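Reusing Rinse Water in a Shared Student Laundry Room

Background

The laundry room at Flondard Hall has four washing machines for over 50 residents. Each machine drains into an open sink, so the water from every cycle is easy to collect. My project looked at whether the last rinse could be saved and used to water the beds behind the building.

Method

I collected the final rinse from 40 loads between April and July. Residents who agreed to take part used the same unscented liquid detergent, and I asked them not to add softener or bleach. The water went through a mesh filter into a barrel and was used within a day. I tested pH and salt content with a handheld meter before each use.

Two beds were planted with bush beans from the same seed packet. Bed A got tap water and Bed B got rinse water. Both were watered at 7 in the evening with the same watering can.

Results

The loads gave 3,000 liters in total. The pH was a little higher than tap water in most samples. Salt content was also higher, mainly in loads where the resident had used more detergent than the label says.

Bed A had 49 pods at the final picking and Bed B had 40. The leaves in Bed B were slightly yellow at the edges by the end of June. I did not test the soil before planting, so part of the difference may come from the beds themselves.

Problems

The mesh filter clogged with lint and had to be rinsed after every second load. The barrel smelled if water was left in it over a weekend. Two residents dropped out in May because they wanted to use their own detergent.

Next steps

A second season should swap the beds and include a soil test. I would also try the rinse water on shrubs, which may handle salt better than beans. A coarse lint trap ahead of the mesh would save a lot of cleaning.
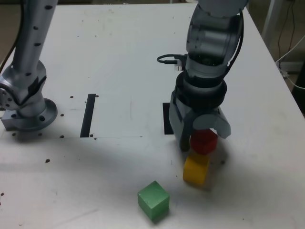

By Anayeli Magaña | Student Projects | Posted in July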